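How do you fold a bulky sweater so the sleeves don't make lumps?

Murport_Mom
Hi all! Every October I bring the winter knits back out, and every October I remember that I have no idea how to fold them. T-shirts I can do. A thick sweater with big ribbed cuffs is another story – the sleeves end up in a wad in the middle and the whole stack leans over and slides off the shelf. My closet shelf is 11 inches deep, so I can't just leave them wide. Do you fold the sleeves in first, or do something else with them?

Idun Brekke
Oh, I fought with this for years, so you have my sympathy! What finally helped me was doing it on the bed instead of on my lap. Lay the sweater out flat, smooth the body with your palms, and then deal with one sleeve at a time. Pick it up right at the end, by the cuff, and get any twist out of it before you bring it over.

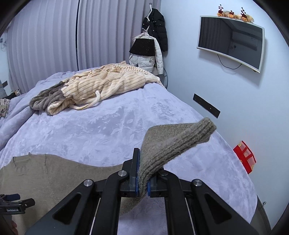
Taupe knit on the bed, sleeve end lifted and still twisted at the cuff.

Once the sleeve is straight, fold that side of the body in by a third and lay the sleeve down along it, so the cuff points toward the hem. Do the other side the same way, then fold up from the bottom in 3 parts. The cuffs end up near the hem – much flatter! Please don't hang the heavy ones, though. I ruined a lovely cardigan that way when we lived in Follusville, and I still miss it.

bunting_fan
I just roll mine. Takes up more room but who cares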